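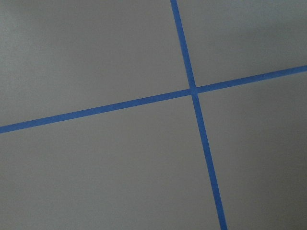 Our supervisor's first comment was that a folding method is only as good as the marks you fold to, and she asked us to settle those before we handled a single shirt. We used crossed strips of blue tape, which divide the surface into four areas and can be peeled off and moved.

## Folding T-shirts for the Trolley project

Trolley is our class project on sorting and storing donated clothes. The shop at Grundau takes in up to 1000 items before the new term in September, and most of the shelf space goes to T-shirts. We compared two folds:

- **Sasaki fold:** sleeves in, then halves. Quick, but the neckline ends up inside.
- **Jerano fold:** sleeves in, lower part flat, upper band turned over. The collar stays visible, so the label can be read on the shelf.

Each fold was tried on 39 shirts. A bundle was rejected if its long edge was not straight or if it came open when lifted.

## Results

The Sasaki fold gave 16 rejects and the Jerano fold gave 7. Thin cotton was the worst in both groups. Small wrinkles did not count against a bundle.

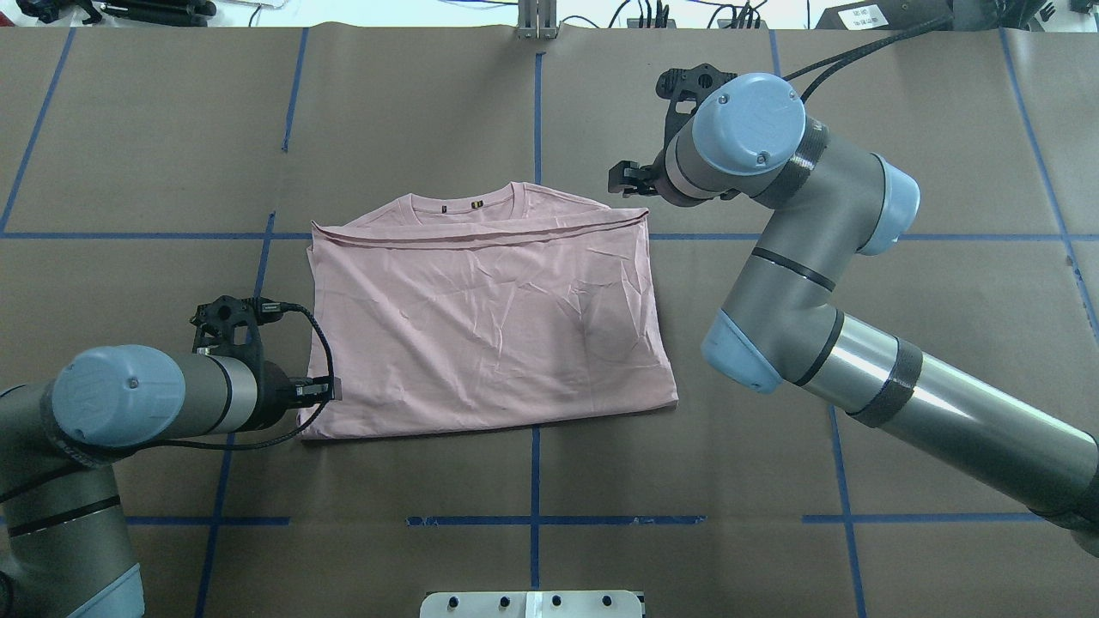 Could the collar face the front of the shelf every time, one of the shop staff asked when we showed them the results. It can, if bundles are stacked with the neckline towards the person folding and then turned once. We have added this to the instruction sheet.

## Still to do

- Repeat with long sleeves
- Try a wider board for the XL sizes
- Cover the table with fresh paper between batches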